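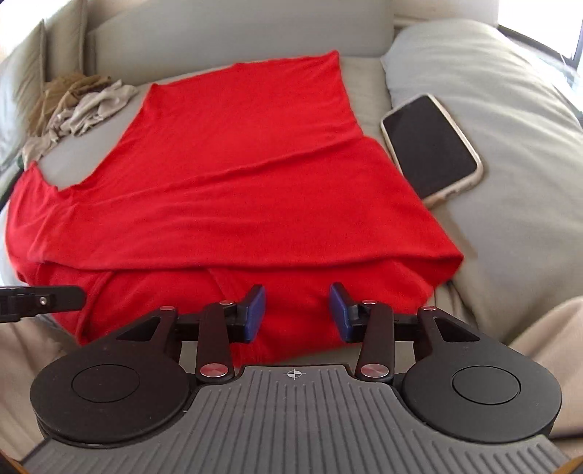
Folding on the sofa works fine if the seat is firm and you clear enough room for one garment at a time. I do most of my folding there on Thursday evenings, because the only table in our place is in the kitchen and it usually has dinner things on it. A T-shirt needs a space a little wider than the shirt itself, with the sleeves out. The red one got the middle of the seat, and everything else went to the sides: the small crumpled pieces into the back corner, the phone up on the big pillow. Even then the phone ended up almost against the edge of the shirt, so a side table is a better spot for it if you have one.

Before you start

Wipe or vacuum the seat. Light upholstery shows lint from dark clothes, and dark clothes pick up whatever is on the upholstery. Make sure the laundry is fully dry, including the seams under the arms and any thick hems. A shirt that goes into a drawer slightly damp will smell stale by the end of the week.

Red cotton and pale fabric should not sit together damp. I learned this with a new red shirt and a cream cushion cover from Arnby, and the cover never recovered. Wash new reds alone the first 2 times, in cold water.

Folding a T-shirt on a soft surface

Lay the shirt face down and smooth it from the collar toward the hem with the flat of your hand. On a cushion you can't press hard, so use long, light strokes.

Fold one side in to the middle of the back, then turn the sleeve back on itself so it lies flat. Do the same on the other side. You should have a long strip with straight edges.

Bring the hem up to just below the collar. Fold once more if your drawer is shallow. Turn it over and the front will be on top without a crease down the center.

If the bottom layer bunches up, pick up the whole shirt by the shoulders, give it one shake and lay it down again. Pulling at one corner makes it worse.

Thin and delicate things

Tights and stockings should be kept away from zippers, hooks and rough fingernails. Lay the legs together, fold in half twice and put them in a small box or a cloth bag. Knotting them stretches the waistband. My aunt, Barbara Kwiatkowski, keeps hers in a shoebox lid inside the top drawer, and they last her for years.

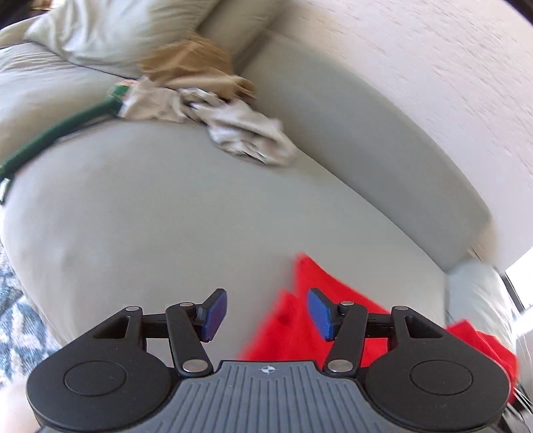 How long can clean clothes wait on the couch before they need ironing?

Cotton T-shirts are usually all right for a few hours if they are spread out flat. In a heap they crease much sooner. If they have already creased, hang them in the bathroom while someone showers, or put them in the dryer with a damp washcloth on low for a few minutes.

Where to put the finished pile

Stack by drawer, with the heaviest things at the bottom. Keep the stack low, as a tall one leans on a soft seat and slides off when somebody sits down. Carry it to the bedroom the same evening.

My dresser drawers are 36 inches wide and hold 20 T-shirts standing on edge. Past that they get tight and the front ones come out wrinkled, so the extras go on the closet shelf until September.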